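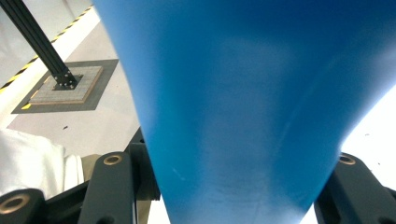

How does a gripper hold things?

A gripper is a tool for picking things up and holding them. You use your fingers and thumb. The black gripper in the picture has parts that close in from both sides. It is holding a smooth blue object that is wide at the top and narrow near the bottom.

Look for the small brass-coloured rings. Each one is called a bushing. A bushing lines a hole so that a pin or bolt can fit neatly inside it.

Which gripper is best?

At the Laxdal Workshop in Fokbridge, engineers compare two grippers. They are called Karkar and Anitow. Karkar has short, stiff fingers and weighs 422 grams. Anitow has longer fingers and weighs 786 grams – a good deal heavier for a person to carry.

To make the test fair, both grippers must lift the same eight objects. Each object is lifted four times. The engineers write down every slip and every drop.

Why are some shapes difficult?

A box has flat sides, which are easy to press against. A shape with sloping sides is harder. If the fingers squeeze in the wrong place, the object may slide or tip over.

Try it yourself

Ask an adult for a plastic funnel. Hold it with one finger and your thumb, first near the narrow end and then near the wide end. Which way feels steadier? Draw a table and record your results.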